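**Stamville, 4/5/24**

Jardine says its new foam block set will get children off screens and building again. We've heard that one before. The pack goes on sale in September, and for 22 dollars you get colored foam and a leaflet.

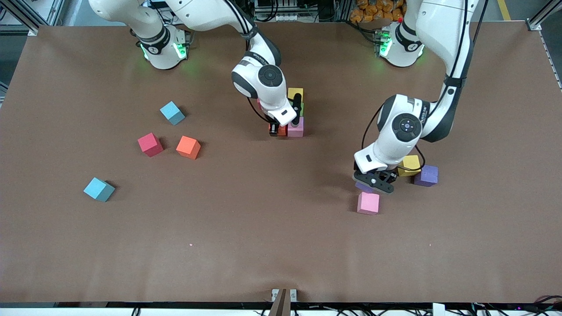
Craig Matheson, who runs a toy store in Clarnadcombe, has ordered 200 packs but isn't expecting a rush. "It's foam," he said. "Kids like it for a week." Jardine wouldn't say how the set differs from the cheaper one it dropped 2 years ago.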